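Print this page | E-mail this page

SHARED KITCHEN - MINUTES, SEPTEMBER MEETING

Present: Gemma Sanna (chair), Chandrasekhar Acharya, Kazimiera Urbańczyk, Vilhjálmur Juhl (minutes). Apologies: Cletus Montoya, back at the Brostitz site until next month.
Started 4:20 pm, late, door code not working again.

1. Last minutes
Agreed. One fix - the dish soap is paid for by Zandov, not Giren. Vilhjálmur to correct the copy on the board.

2. Money
Kitty stands at 462 dollars. Coffee still the biggest cost by a long way. Gemma wants receipts in the envelope the same week, not in a lump. Kazimiera owed for filters, paid at the meeting. Chandrasekhar asked if we could raise the monthly share. Not now, look again after the winter order.

3. Fridge
Complaints about the bottom shelf. Food with no name goes out at 5 pm on the last working day of the week, no exceptions, sign to be re-done in bigger letters. Giren people say they never saw the old sign. Freezer drawer is sticking, Cletus had a look before he left, thinks it needs a new runner. Kazimiera to price one. Nobody to force it in the meantime.

4. Cupboards
Obi team has moved in upstairs and needs shelf space. Offered them 2 shelves on the left side, they asked for 3. Settled on 2 plus the top of the cabinet for boxes. Zandov to clear out its old mugs first. Mugs with chips go in the trash, the rest to the thrift store. Chandrasekhar has a car and will take them.

5. Table
Long talk on this one. Wood top was oiled in the summer, roughly 20 minutes' work, and Gemma does not want to do it again before spring. Wants a wipe down after every use and no standing water. Kazimiera said wiping is fine but people wipe round things insted of picking them up.
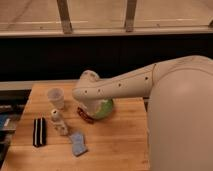

Small stuff left on the table was the other half of it. Gemma's view is anything small goes in one tray at the end of the day, owner can pick it out from there. Agreed that covers the lot - the frosted plastic cup, the little white bottle, the green and white round thing, the black piece with the white stripes. Vilhjálmur asked about bottles with something still in them. Lids checked, stood upright, otherwise same rule. Tray to be emptied at the end of each month and whatever is left goes to whoever wants it. Kazimiera to find a tray with a rim.

6. Any other business
Paper towels - Giren's turn. Drain in the small sink is slow, Chandrasekhar to try the plunger before we call anyone out. Window latch, carried over agian.

Closed 5:05 pm. Next meeting same time next month, Cletus to chair.

Print this page | E-mail this page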